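Pustiddale District Cricket Club
Selection and availability: questions we keep getting
Updated 24/12/2024

Quick answers before the break. Read this first, then email if you're still stuck. Replies will be slow till the ground reopens.

Who picks the sides?
A panel of three for the senior grades. Captains get a say but not a vote. Juniors are sorted by the age group coaches, seperate process, see further down.

When are teams posted?
Thursday night after training, on the club page and on the board by the change rooms. If it's raining and training is off, still Thursday night. Just online.

How do I mark myself available?
Through the app. Green for in, red for out. Leave it blank and we treat you as out. Yes, even if you told your captain at the bar.

What's the cutoff?
Wednesday, 8 pm. After that you can still go in as a reserve but you won't be picked ahead of someone who got in on time.

Do I have to train to get a game?
Firsts and seconds, yes, one session a week. Thirds and fourths, no, but it helps. Shift workers and uni students, tell the panel at the start of the season and we'll sort something out.

I made runs in the thirds. Why wasn't I moved up?
Usually there wasn't a spot. An opener going well doesn't get pushed up to bat at eight and not bowl. Scores are looked at over a few rounds, same for wickets. Nobody gets dropped on one duck either.

Can I ask why I was left out?
Sure. Ask the panel, at training or by email. Not on match day and not in the group chat. You'll get a straight answer.
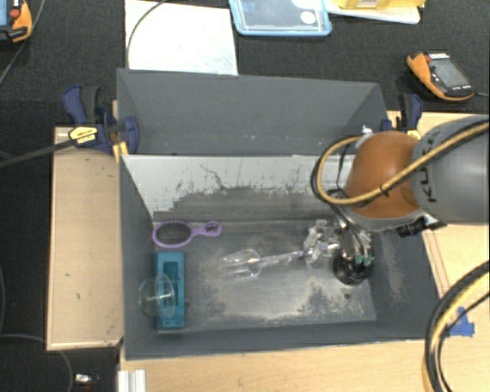 What about finals?
You need enough games in the grade to qualify, and the league sets that number, not us. Check your tally in the app before the last month. If a game is missing tell us early, becuase fixing a scorecard after the season is a pain for everyone.

Do washouts count as a game?
If the team sheet went in, yes. No team sheet, no game.

How much is it to play?
Seniors $450 for the season. Students and under 21s $400. Match fees are included, teas aren't. Payment plans are fine, just ask before round one. Unpaid by the second week back and you can't be picked. No exceptions, we've had that argument already.

I'm new. Which grade will I start in?
Come to two sessions, have a bat and a bowl, tell us where you've played. Most new players start in the thirds or fourths and go from there.

Coming from another club?
You need a clearance. Players from Ponedberg and Pukholm are in the same league so it's done online, normally quick. Interstate or overseas takes longer. Start now if you want to play after the break.

How do juniors get into senior sides?
Coach puts the name forward, parent signs the form, panel decides. Bowling limits still apply in senior games and captains have been told. Juniors don't miss their own match to fill in for the fourths.

Is there a rep pathway?
The Vaněk Shield squad is picked by the league. We send in names, they run the trials. Trial dates aren't out yet. Don't ask us, we don't have them either.

Can I put my hand up for the panel?
Yes. Spots come up at the AGM. You can be a current player but you leave the room when your own name is being talked about.

When are we back?
First training is on the club page. Availability for that round is open now so get it in.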